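How to Fold a Basketball Vest (So the Number Survives)

Filed under: Home & Laundry > Folding > Sportswear

Reading time: 4 minutes

Print this page | E-mail to a friend

My sister-in-law Tia Mottram rang me in December to ask how I keep basketball vests in a drawer without them turning into a big slippery knot, and I realised I'd never written it down. I've folded an awful lot of them (two boys, both mad on it, both in the Catterall juniors) and I do have opinions!

The trouble with a basketball vest is that it has no sleeves to tuck in and great big armholes that gape open the minute you look away. Mesh slides about as well. If you fold it like a T-shirt it looks lovely for as long as it takes you to reach the drawer.

What you need

A clean vest, fully dry. A flat surface that grips a bit. I like the sofa seat or a footstool, anything with a woven cover, and I find the kitchen worktop hopeless for mesh – it just skates off the edge. Tip out whatever else was in the pile and put the socks somewhere out of reach or you'll start pairing them and forget what you were doing.

Step 1. Untangle it

Vests come out of the basket upside down and half inside out, usually wrapped round something white. Pull everything apart first. Pop a hand in through each armhole and give the sides a little shake so the trim isn't rolled under.

Step 2. Lay it face down

Big number to the seat, or whichever side you want showing at the end. Smooth from the middle outwards with your palms. Don't pull at the hem, it'll only spring back.

Step 3. Bring the sides in

Fold one side over towards the middle, straps and all, so the armhole lies flat on the back of the vest. Do the other side on top. You want a long strip a bit wider than the number. Holger Kristiansen, who ran the kit table at Minmont for years, used to slip a sheet of card in at this point, and if you're doing a whole team's worth I can see why. For one or two vests I don't bother.

Step 4. Fold up and flip

Hem up to the middle, then over again to the neck, and turn the whole bundle over. Pat it down. If a corner pokes out, poke it back in.

A red Bulls one on the pale grey seat, in a heap and then as a bundle with the 23 on show:

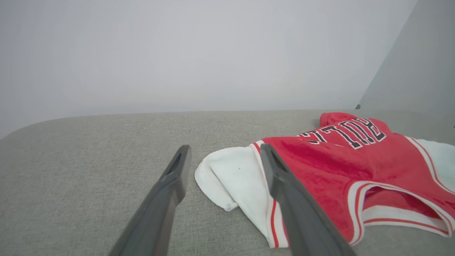
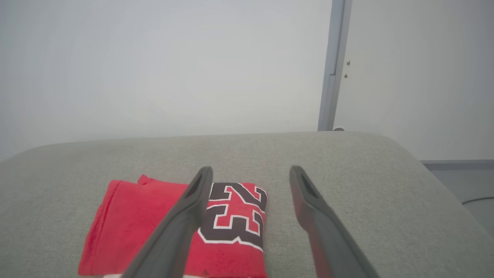
Step 5. Into the drawer

Stand the bundles up on their folded edge, numbers facing you, like records in a box. Mine go in behind the shorts. Don't cram them, as thick printed numbers can stick to each other if they're squashed together somewhere warm (I lost a perfectly good 9 that way and I'm still cross about it).

A few odds and ends

Never iron over the print. If the mesh is really creased, hang the vest in the bathroom while somebody has a shower.

Fadime Ağca wrote in to ask about the very long, old-style vests. Add one extra fold at the hem before you start step 4 and carry on as normal.

Shorts are a different job and I'll do those next. Drawstrings inside, please, before you even think about folding!

Updated 2018-06-10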